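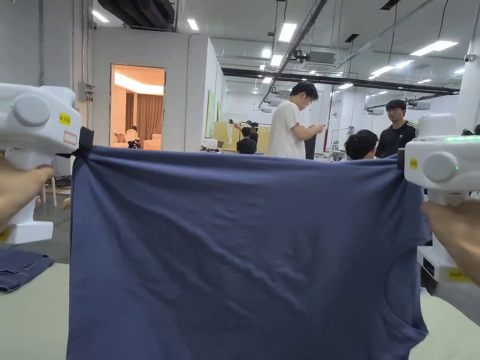
Gus Schumacher reckoned that folding a shirt would be the last household chore a machine ever got right, and he told me so within minutes of my walking in. I've been fond of the Hiven open day ever since.

The Hiven open day is a yearly public visit to the Hiven robotics workshop, and the one I know best is 28/09/2019, when 216 people signed the book. It covers laundry, mostly. Visitors watch cloth being handled with a pair of hand-held grippers, one for each hand, and if you ask nicely you get a go yourself (I did, and my T-shirt came out looking like a parcel!). The idea is that a person does the job with the same sort of jaws a robot would use, and the robot people learn from that.

The grippers are known in the workshop as Komachs. Before the doors opened that year the team had logged 3,485 folds with them, almost all shirts and jeans – towels were held over until December, much to my disappointment, as I'm rather good at towels.
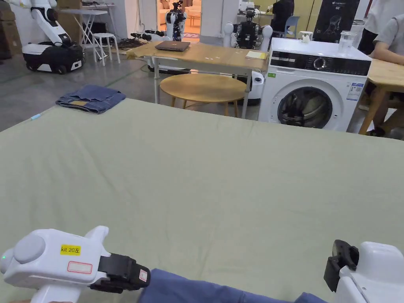
Denim at the folding table, with humanoid robots and a washing machine behind.

Jeans are harder than they look. The waistband is stiff, the legs wander off, and the jaws have to come in low to get hold of a hem. The talk on all this, by Zein, ran 57 minutes and I'd happily have sat through it again – bring a jumper though, and grab your cuppa first.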